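Tote (material handling) 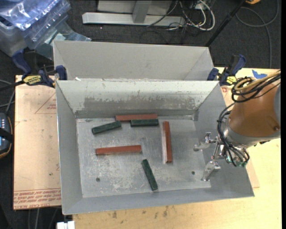

A tote, also called a tote bin or handling bin, is an open-topped container used to hold and move loose goods inside a factory, warehouse, or repair shop. Totes are made of sheet metal, molded plastic, wire mesh, or coated fiberboard. They differ from shipping crates in that they normally stay within one site or circulate between a small number of sites, and they differ from hoppers in that they have a flat floor and are emptied by hand, by tipping, or by picking out single items.

Terminology

Usage varies by trade. In metalworking, "tote pan" usually means a shallow steel container carried by one or two people. In grocery and mail-order warehousing, "tote" by itself nearly always means a plastic box with molded handles. "Bin" is the broader term and also covers fixed compartments in shelving. Foundries and forges tend to say "tub" for the larger welded types, which are moved only by forklift or hoist. In liquid handling the word refers to a caged plastic tank, a separate class of container not covered in this article.

Construction

Sheet-metal totes are cut from a flat blank and folded on a press brake. The corners are lapped and riveted, spot welded, or seam welded. Riveted corners are easier to repair but leave raised heads on the inner face that can catch small parts. Seam-welded corners give a smooth interior and will hold coolant or cutting oil that drains off machined work.

The top edge is the weakest part of a folded container. It is stiffened by hemming, by rolling the sheet over a steel wire, or by welding a flat bar around the outside. Hemming is the cheapest of the three and is common on light shop pans. Wired edges resist denting better but trap moisture inside the roll, where rust can continue unseen. Flat bar is used on heavy tubs and also serves as a stop for stacking.

Floors may be plain, ribbed, or perforated. Ribs add stiffness without extra weight, at the cost of a surface on which flat parts no longer sit level. Perforated floors are used for washing and for draining chips. Skids or pressed feet are fitted where a forklift must enter from below.

Plastic totes are injection molded, most often in polypropylene or high-density polyethylene. Polypropylene is stiffer and tolerates hotter wash water. Polyethylene keeps its toughness in cold storage, where polypropylene becomes brittle.

Wall angle

Walls may be vertical or sloped. Vertical walls give the greatest volume for a given floor area and are preferred where containers stay on fixed shelving. Sloped walls allow empty containers to nest, which reduces the space needed for return trips. A slope of 7 degrees from vertical is enough for most thin-walled totes to nest without jamming. Steeper slopes give easier separation but lose capacity.

Sloped walls also affect picking. A part that comes to rest against a vertical wall must be gripped from above or pulled inward first, while a part against a sloped wall tends to slide toward the floor. For this reason wide-mouth designs are favored for mixed small goods, even in sites where nesting is of no value. The drawback is that sloped containers cannot be stacked directly when full unless they have folding bails, a lid, or a step molded into the rim.

Finishes and wear

Steel totes are supplied bare, oiled, painted, galvanized, or powder coated. Bare and oiled finishes are limited to dry indoor use. Galvanizing protects cut edges as well as flat surfaces and is the usual choice for wash lines, though strong alkaline cleaners will attack the zinc.

Powder coating is applied as a dry powder and cured in an oven. A typical specification calls for a film 70 microns thick. Thicker films hide scratches in the sheet but chip more readily at the folds. Wear starts where parts strike the walls during loading and where containers rub against one another in a nested stack. Loss of coating does not affect strength at first, but flakes may contaminate the contents. Food, paint, and bearing plants commonly withdraw a tote once coating is lost from the inner surface. General machine shops do not.

Plastic totes fail mainly by cracking at the handle openings and the base corners. Long exposure to sunlight shortens service life unless the resin includes a stabilizer.

Load ratings

Two figures are normally marked or listed. The unit load is the greatest weight a single tote may carry while being lifted. The stack load is the total weight that may rest on the bottom tote of a column. The second figure assumes an even load on a level floor and does not apply on moving conveyors.

Light shop pans are meant for hand carrying, and many sites set a limit below the rated load to protect the carrier. Welded tubs for forklift use are rated much higher, and the limit is often set by the racking and not by the container.

Testing follows the supplier's own method in many cases. The Werkley drop sequence, used by several makers of metal containers, calls for 8 drops from a fixed height: one on each bottom corner and one on each bottom edge. The container passes if no seam opens and the rim stays within its stated tolerance. Bikham, a maker of riveted pans, adds a racking test in which opposite corners are loaded in turn for 100 cycles.

Identification

Totes are identified by stamped numbers, riveted plates, card holders, bar code labels, or radio tags. Stamped numbers last longest and are hardest to read. Adhesive labels are cheap but come off in hot washing. Radio tags on steel containers need a spacer or a special mount, as metal behind the antenna cuts the reading range. The Condovholm pattern, a slotted plate fixed below the rim, accepts either a card or a spaced tag.

See also

Bulk container
Hopper
Kanban
Pallet
Parts washing
Press brake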